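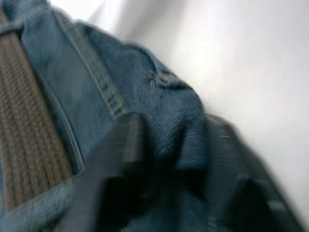

Ticket 788 – Grip check skipped on denim items
Site: Bakos
Opened by: Dorottya Dudás
Assigned to: Mahmoud Belkadi
Status: Open, pending rule change

Problem
The arm lifts denim pieces before the hold check has finished. Handling rule 6 says the fingers must be closed and the arm still before any lift. The log shows the lift command going out while the wrist is moving.

Steps taken
Dudás: Ran 3 picks at the normal speed setting. Same fault each time. Stopped the cell and set the lockout tag before reaching in, per site rules.

Belkadi: Please confirm which profile is loaded. Grusa shipped with two, and the older one has no settle time.

Dudás: Older one. It was loaded in January and never signed off in the change sheet.

Belkadi: Load the current profile and set settle time to 100 ms. Don't raise the grip force to make up for a bad hold. Thick folds and seams read as a full grip even when only one layer is in the fingers. Also keep metal parts out of the pinch point where you can – rivets, rings, wire hooks. Prellance has this in its gripper guide but our rule sheet doesn't.
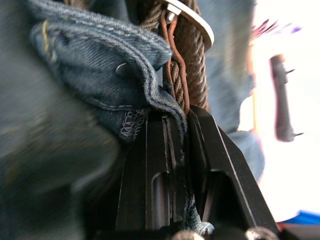 Does the lockout tag have to go on for a quick reach to free a caught piece of fabric?
The tag goes on every time a hand enters the cell, however short the reach.

Update, 30th October
Current profile loaded and entered in the change sheet. Lift now waits for the hold check. Rule 6 wording sent to Plonano for review with the line on metal parts added. Leaving this open until the new sheet is posted at the cell.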